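The Crossing to Gila

The forecast gave a south-westerly of 4, easing after noon, with the ebb setting north past Heravside until half past two. I had the tide table open on the kitchen table and a pencil line drawn from the slip to the island of Gila. Without stream, the line was six kilometres long. With it, the sum came to 369 minutes for the round trip, including the stop.

I launched at nine. The boat was a Rivas, second-hand, with a drop skeg that stuck when sand got into the box. I checked it at the waterline, moved the cord twice and felt the blade come down. The spare paddle went on the foredeck, blades aft. Water, flares and a dry top went in the rear hatch.

For the first hour the log is plain. Heading two-six-five, cadence steady, wind on the left cheek. I held the church tower over the end of the breakwater as a back bearing, and each time the tower slid to the right I knew the ebb was taking me north, and I pointed the bow a little further south until it stopped.

The tower stopped moving at ten past ten. I noted it. At twenty past it had begun to slide the other way.

A back bearing does not do this on an ebb. I checked the compass against the deck line, then against the sun, allowing for the hour. Both agreed. The water against the hull made the sound it makes in a following stream. I took out the table, which I had copied on to the deck slate in wax pencil, and read the figures again. High water had been at half past eight. The stream should have been running north, and would be for four hours yet.

I let the boat sit for two minutes and watched a pot buoy. It was leaning south.

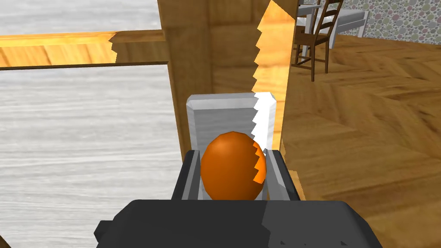

There are procedures for an error in the table. One works from what the water is doing and leaves the arithmetic for later. I turned the bow fifteen degrees to the north, raised the skeg by half and began again, counting strokes in blocks of a hundred.

Gila came up at a quarter to twelve, low and brown, with the landing beach on the side where the chart has it. I carried the boat above the weed line and ate. Beside the path stood the old tide gauge, a white post marked in feet, with a Skilix recorder bolted to it. The water was at the second mark. I waited, ate an apple, and looked again. It was at the third.

I rubbed the figures off the slate with my sleeve. Then I sat with my back against the hull and began a new column, writing down the height and the time, and under it the height and the time.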